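Linen by the Square: Julián Valcárcel on Folding, Storage and a Table That Fits the Job

Jan 31, 2020

Julián Valcárcel sets folding standards for Bermúdez, a linen service that supplies guest apartments and two small clinics. His written method runs to 35 pages, most of it on towels. Asked why a towel needs a written method, he answered with shelf depth.

"A shelf has a fixed depth and a fold has a fixed depth," he said. "If the second is larger, the door doesn't close. People push it, and then the front row is creased before anyone uses it."

The method starts with the long edge. A towel is held by its two ends, pulled until the twist comes out, and laid down with the hem toward the person folding. Valcárcel does not allow shaking over the table. 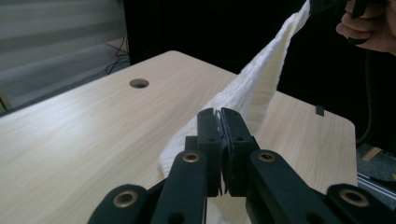
"Twist is the main fault," he said. "If you fold over a twist, it stays in the stack and the stack leans. I would take an extra pull at the start over a correction at the end."

He prefers a light wood-grain surface with rounded corners, because a square corner catches terry loops. Cloths are folded near the front edge, where the arms stay low. The cable hole at the back is left open, and small items are kept away from it.

Terry is folded in thirds and then in half. The finished piece should be wider than it is deep, so that it can be lifted from both sides without the layers sliding. Marks are checked at this stage, with the front fold facing the light. A marked towel goes back to the wash under the Orard code, a two-letter tag pinned inside the hem.

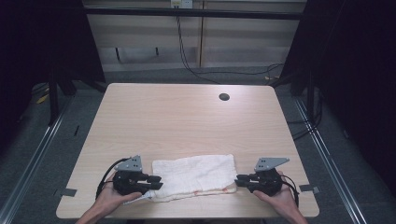

Skoder, the firm that stocks the shelves, would like the check done earlier, before any folding, and has asked for the change in writing. Valcárcel has agreed to a trial in February. His reservation is that an open towel hides small marks in the pile, while a flat fold brings the edge forward.

Thin cloths follow other rules. Muslin is never pulled hard, and it is not pressed. 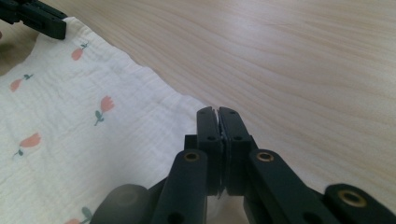
Crinkled weaves shrink unevenly, and the finished size can't be taken from the label. Valcárcel measures after each wash and folds to the shortest side. A wavy edge against the table grain is normal for this fabric and is not treated as a fault. With a scattered print such as small tulips, he ignores the pattern when placing the fold. "The flowers point in different directions. If you line up one, you lose the edge."

Storage is the last section. Stacks are limited to 8 pieces and go into Plutix bins, terry below and muslin above. He tried mixed bins for a season and dropped them, as the muslin came out flattened.

A cloth that bunches is not rescued in place. It is spread again and restarted from the long edge. "The second attempt is faster than the repair," he said. 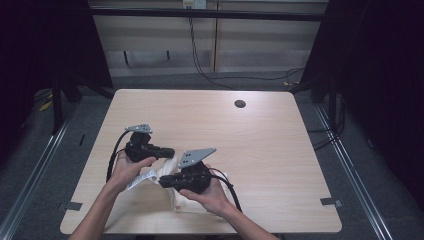
A white cloth, bunched on the table.

The next revision of the method will add bath mats, which Valcárcel rolls.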